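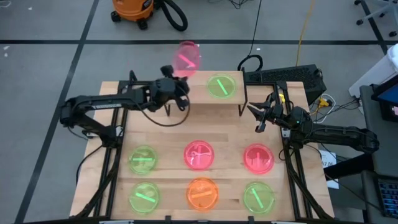 Home | Layouts | Notes | Download | Contact

# Mistar dish-and-stick sorting set – README

Notes for whoever picks this up next. Written fast, fix as you go.

## What it is

Color matching with dishes and sticks. Every stick goes in a dish of its own color. Round translucent dishes, one stick each. Layout is a grid on the main tabletop, two rows of three, plus the raised shelf at the back for stacking or parking.

Colors in use: green, orange, red, pink. Pink and red are close, see below.

## Layout rules

- front row: green, orange, green
- back row: green, pink-red, red
- a green dish can live on the shelf, stick stays in
- sticks can lie any way they like, diagonal is fine, upright is fine
- dish lifted = stick stays in it, dont tip it out

Spacing by eye. Middle column tends to creep together, leave it unless dishes touch.

## Files

- layouts.txt – 203 starting layouts, one per line, front row first
- log.csv – 2614 rows, one per dish moved
- colors.txt – names we agreed on, use these only

Version 2 of the layouts. Version 1 had the shelf dish listed in the back row, please delete any copys.

## Known problems

Pink vs red. Bartosz logged everything as red for the first 200 rows, Nikola has fixed most of them. If the row says "pink-red" it means nobody could agree, leave it.

Looped piece in the pink-red dish counts as a stick. Yes, really. Log it as pink.

Short green stick and the long ones get the same code. Should have split them – too late now.
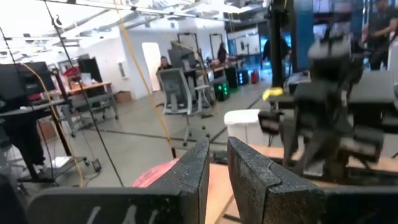

Cemari Tabletop Group, Drurport

## Room and table

Pale wood tabletop, gray concrete floor, desks in the same room so people are working nearby. White bin stays on the table. Keep chairs clear of the table legs when setting up.

Shelf goes along the rear edge, near the center. Check it sits flat before puting a dish on it.

## Who to ask

Layouts: Renata Zieliński
Log and color names: Nikola Olszewski
Spare dishes: Rónán Carroll

Last edit 25 July 2009, J. Śliwiński. Still to do: split green codes, recheck the shelf rows.

Contact: Jolanta Śliwiński, Cemari | © 2009 Cemari | Back to top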